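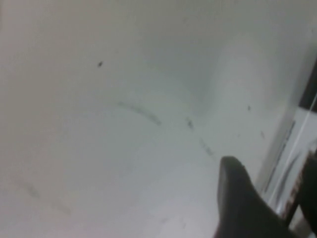 Notes on Repainting a Rented Apartment

The lease on my apartment in Wendach was renewed in February for a further two years. Under its terms, a tenant who stays beyond the first period may repaint the interior at personal expense, provided that the colors are approved in writing and that the work is completed within 91 days of approval. I applied for this permission and received it. The following is a record of the process, which other tenants of the Salazar buildings may find useful.

The application form is two pages long. It asks for the name of the paint, the finish, the rooms concerned and the order in which they will be painted. I listed the hallway, the bedroom and the main room. The kitchen was left out, as the management office requires a separate form for any room with a gas line. I have not yet decided whether to submit it.

Approval was granted for two shades from the Temow range: a warm white for the bedroom and hallway, and a gray for the main room. A third shade, a dark green, was declined without comment. I wrote to ask for the grounds and was told that any color requiring more than two coats to cover at the end of a lease is refused as a matter of policy. This policy does not appear in the lease or on the form. I have suggested to the office that it should.

The budget was set at 700 for materials. Paint accounted for most of it. The remainder went to filler, sandpaper, tape, two rollers and a long extension pole. The pole was the most expensive of the tools and also the one I would buy again. A cheaper roller from the discount shelf shed fibers into the first coat in the hallway, and a full evening was lost in sanding them out.

Preparation took longer than painting. The walls had been washed at some point with a product that left a thin film, and the filler would not hold until this had been removed with sugar soap and clean water. Old picture hooks had been painted over by earlier tenants, in some cases several times. I removed them, filled the holes and left the patches overnight – the instructions on the tub say two hours, but this was not enough in the deeper ones.

The main room remains unfinished. The gray reads as almost blue before 9 a.m. and as plain gray by the middle of the afternoon, and I am considering whether the wall facing the window should be white instead. A change of this kind requires a new approval. The form has been requested, and the furniture will stay in the bedroom until the office replies.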